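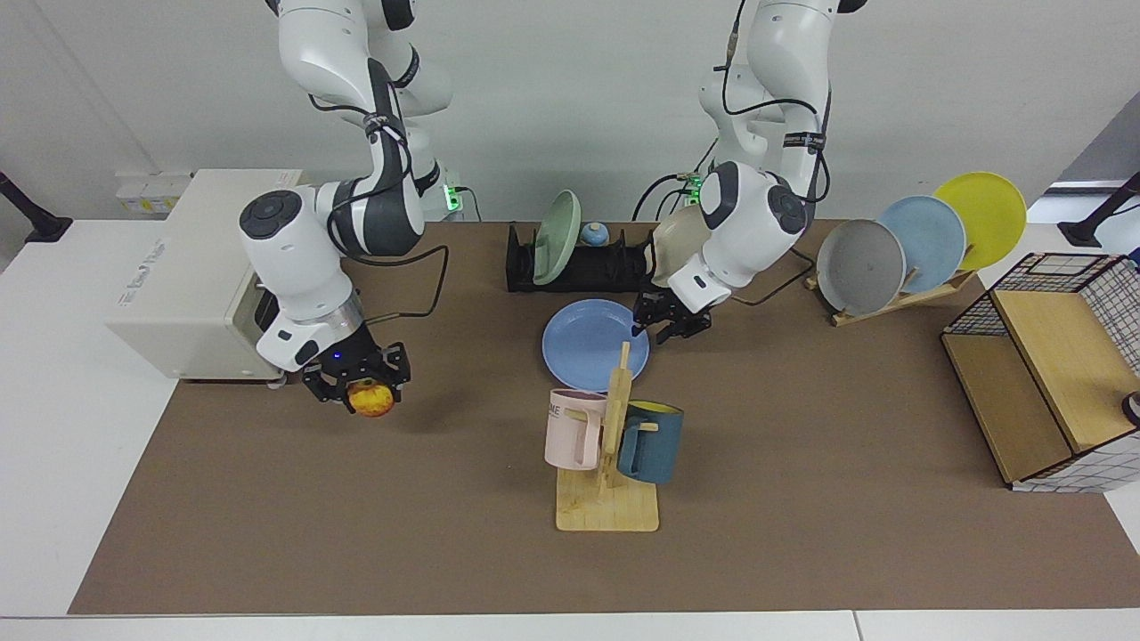

Wohin mit den Tellern nach dem Abwasch? In ein Abtropfgestell, hochkant und mit etwas Luft dazwischen.

Magazin > Wohnen > Küche

10. August 2019, von Évan Courtois

Shanti Sachdeva räumt leidenschaftlich gern Küchen um, und man merkt es nach zwei Sätzen. „Ein Tassenbaum aus Holz – ich liebe die Dinger!“, ruft sie. „Sie brauchen kaum Platz, und man greift morgens einfach zu.“ Seit Februar hat sie 40 kleine Küchen eingerichtet, die meisten im Auftrag von Rallier.

Und die Farben? Hellblau, Blassgrün, Beige, bitte gemischt. „Teller dürfen ruhig zu sehen sein, das macht doch gute Laune!“ Unter das Geschirr legt sie gern eine braune Matte, weil helle Teller darauf richtig leuchten. Obst bekommt bei ihr einen eigenen Teller. „Ein Apfel mit roten Backen – mehr Deko brauche ich nicht.“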